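The Ploltis shared workshop wishes to report on the progress of its hand-held gripper, a build begun in December and now in its second version. The notes will appear in several short posts.

The tool is a pair of linked jaws closed by hand, with a camera mounted to look along them. Raluca Vasiliu drew the linkage. Cosmin Căpraru cut and assembled the arms. Members wishing to borrow the drawings should write to the workshop.

Version one failed at the joints. The pivots were plain screws, and they worked loose in the course of an evening. Version two uses steel pins throughout. Play at the fingertips has been reduced to 2 mm, and we consider this acceptable for household objects.

The fingertips carry a textured grip pad on the inner face. Earlier pads in smooth rubber were withdrawn after they let go of anything round. Stela Grecu supplied the present material from an offcut and has been asked for more.

Current work concerns sorting litter. The operator takes up an item from the floor, carries it to a wastebasket and releases it. Empty drink bottles have been adopted as the standard item, being light, slippery and easily replaced.
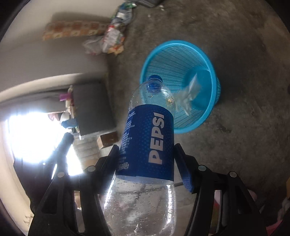 Each session consists of 40 attempts by one operator. We have completed 189 attempts to date. The remainder of the last session was postponed when the trigger cord frayed.

Crushed bottles remain difficult. The jaws close on the fold and the item turns. Virgil Vasiliu has proposed a longer fingertip, and a drawing is expected shortly.

The camera mount is also under review. Ulla Eklund reports that it shifts when the tool is set down on its side. Until a new bracket is fitted, operators are requested to rest the tool upright and to check the mounting screws before starting.

Expenditure on version two stands at $28, excluding the camera, which was already held by the workshop. Receipts are in the blue folder.

The next bench evening will be devoted to the trigger cord. Members with experience of bicycle brake cable are particularly welcome.

© Ploltis Workshop | Contact | Back to top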